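Tilerby Tabletop Collection Kit

From Sulleck. Order code 1979.

Tilerby is a recording kit for people who have a Franka arm, a table, and a learning system that still thinks a lunch box is a kind of wall. You do the task by hand through the arm, Tilerby logs it, and the model gets one more example of somebody knowing what they're doing. Or trying to.

Our own kitchen set was gathered on a plain white table with ordinary food containers. Small boxes are where most new operators lose their patience. 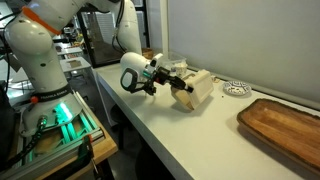
Lurell wrote in to say the grip logging is the part worth paying for, and that the session names could be less cheerful. Both points went to the software people. The names are staying.

The kit records joint positions, gripper width and up to two camera streams on one clock. Failed attempts are kept by default and tagged - you'll want them later, even if you don't want them today. Between attempts, the reset screen shows the last layout so you can put the table back, or deliberately not.

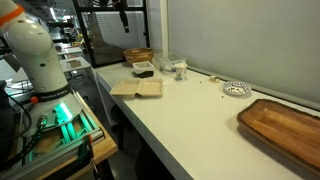

What you get

Logger box, two camera mounts, cables and the Tai labeling software for one workstation. Storage for 3000 episodes. The starter task list has 41 entries, and soft objects get their own section after what happened in March.
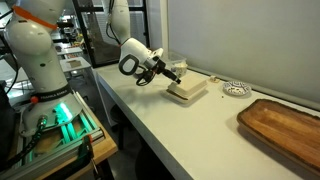

We suggest 300 episodes per task before you start training, and a change of operator somewhere in the middle. Everyone has a style, and the model will pick up yours, including the hesitating.

Arm, table and lunch not included.

Page updated 2023-07-21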